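3.2 Gripper Setup and Alignment

The hand-held unit uses two fingers driven by a common trigger. Both bodies are white printed plastic, and each has a purple ridged pad fixed to its inner face. The fingers we received with the Lashari kit closed unevenly: the left pad reached the center line before the right, and bottles were pushed sideways before they were gripped. Irfan Lodhi traced this to a linkage screw that had backed out, and to one pad seated too low on its finger.

The fingers were removed, the linkage was cleaned, and both pads were taken off and refitted against a printed stop. The finger screws were then tightened in a cross pattern. Spare pads came from Grelgate. They are slightly stiffer than the originals, so pads must be changed as a pair.

3.3 Camera Check

After any work on the fingers, the camera view has to be checked again. Both fingers must enter from the bottom of the image, one on each side of center, and the pads must stay visible with the trigger released. The check is done in a furnished room under ordinary ceiling light, with objects on a table at normal working height. A plain background hid small exposure errors in our early tests.

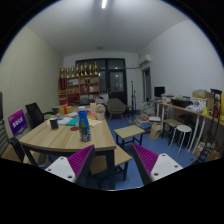 Figure 2. Wrist camera view with both fingers in frame. The blue bottle near the front of the table was used as the reference object.

The black area at the bottom and the curved upper border are normal for this lens and mount. If the curve is noticeably higher on one side, the lens holder is tilted and its clamp should be loosened and reset. Pallavi Uniyal wrote a short script that overlays the saved finger outline on the live view – this replaced judging the position by eye.

3.4 Maintenance Schedule

Pads are wiped before each session and inspected every 220 grip cycles. Linkage screws are checked every 80 cycles. During the November trials we replaced one pair of pads after a ridge tore at the tip. Shazia Qureshi kept the log, which is included in Appendix B.

One fault remains open. The trigger return spring sticks after long sessions, and the fingers stop short of fully open. Light grease helped for 22 cycles, after which the fault came back. Fadi Chamoun has drawn a wider spring seat, but it had not been printed when this report was submitted.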